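The woman who decides where the ketchup goes

Marwa Kabbaj would like it known that she does not own a label maker. "People assume," she says, moving a chair so we can both sit down. "I had one for four months. I labeled the drawer it lived in, and then I lost it."

Kabbaj spends her working week thinking about shared tables. Her clients at Malen, the small Prorkby outfit she joined in February, are offices and workshops where people eat, work and leave things in the same place. Her job is to get the food into one bin, the rest into another, and everyone back to speaking terms.

She is not a minimalist. She has seen minimalist break rooms, and says they look like somewhere you would be told bad news. What she objects to is the mixed table, where the snacks have been set down beside the thing you fix the printer with.

"A table has no opinions," she says. "You put something on it and it just takes it. That is the whole problem with tables."

So how does she begin? With the bottles, always. They fall over, they roll, and they are the first thing anyone grabs. Packages come next, flat ones at the bottom of the bin. Anything tall waits until last. 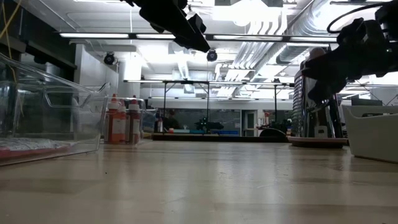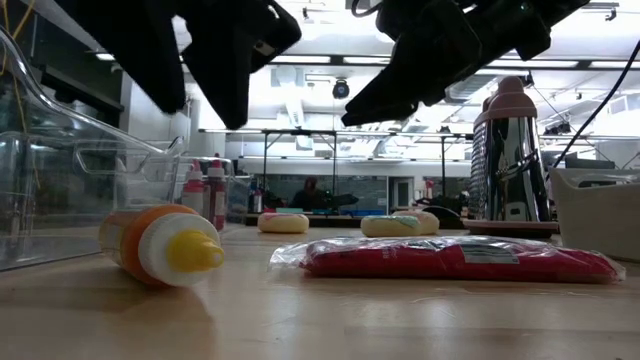

Bottles and bins share the table; in the second picture, donuts and a long red package join them.

The donuts are a sore point. Kabbaj holds that a toy donut is neither food nor equipment, and she has lost this argument more than once. Her colleague Ross Shearer files them with the food. "He says it's what they look like," she says. "By that logic I know a few people who should be filed with the furniture."

She is kinder about clear plastic bins, which she buys 10 at a time. With a solid bin, she says, people drop something in and consider it gone from the earth. With a clear one they have to walk past it.

And the tall silver flask? Her face softens. "Leave it standing. Give it a spot and don't let anybody crowd it. If you lay a flask down in a bin, you have made a decision about the bottom of that bin."

Does she tidy at home? There is a long pause – long enough for me to look at her bag, which has a sock in it.

"I have a system," she says, and asks if I want coffee.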